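Grallau Rents Out Its Soft-Finger Kit

Small shops can now try soft gripping without buying a whole robot cell! Grallau opened rentals of its finger kit in Hillisari on 25 June 2025, and over 200 people came by to try it on everyday groceries. The ribbed blue plastic fingers clip onto the arm you already have – a real treat for anyone who packs snacks. "Bags are a pain because they never keep one shape," said Sânziana Mihăilă, who runs the rental desk. A week costs 195 euros, or 338 with setup and a half-day lesson. Rodica Ursu, a packer from Zoltudville, has already signed up for two weeks. The next batch of kits ships in February.
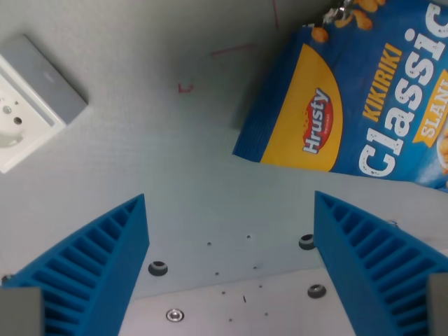
1 min read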